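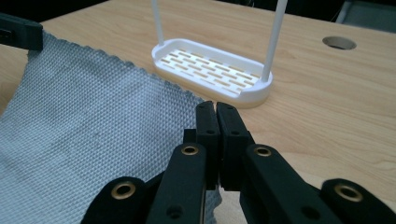

A light blue-gray textured cloth on a light wooden tabletop, with a white slotted tray behind it. Photo: Trollix

Trollix adds kitchen cloths and drying trays to its home range

2018-01-18

Trollix, the maker of household linens and kitchen goods, is adding a line of textured cloths to its home range this March. The line is called Hullik and will be sold through the company's own shop in Sayce and by 80 independent stores that already carry Trollix products.

Hullik cloths are meant for everyday jobs: drying dishes, wiping down a table, lining a tray, covering bread. They come in 3 sizes. The smallest is a dishcloth, the middle size is a standard kitchen towel, and the largest is big enough to spread under a full load of washed pots. Each size has a hanging loop sewn into one corner.

The cloths are woven from cotton with a raised surface on both sides. They can be machine washed with other household laundry and tumble dried on low. Fabric softener should not be used, as it leaves a coating on the cotton and the cloth takes up less water. Trollix recommends washing new cloths once before use. Some shrinkage should be expected in the first wash, and the sizes printed on the label are the sizes after washing.

Before settling on the weave, Trollix sent samples to 400 households and asked them to use the cloths in place of their usual towels. Many of the comments were about size. The first version of the large cloth hung over the edge of a normal counter, and it has been made shorter. Several households also asked for a loop that would fit over a cabinet knob as well as a hook, and the loop on the finished cloth is longer for that reason.

Trollix will also begin selling Ultel, a small group of countertop drying trays, in the same month. Ultel trays are sold on their own or as a set with two middle-size Hullik cloths. The trays can be washed by hand with dish soap and warm water. They should be kept away from stovetops and other hot surfaces.

The first production run is 4000 sets. Stores can order sets by the case, and single cloths in mixed cases of all sizes. Orders placed before the end of the month will ship first. A printed care card is packed with every set, and extra cards are available to stores at no charge.

The shop in Sayce will have the full line on a table near the front from the first week of sales. Customers are welcome to handle the cloths and compare the sizes before buying. Cloths bought singly can be exchanged for another size if they have not been washed.

About Trollix

Trollix makes towels, table linens and kitchen goods for the home. The company is based in Sayce, where it runs its shop and warehouse.

Store owners who would like fabric samples or an order form can ask for them at the Trollix trade desk in Sayce.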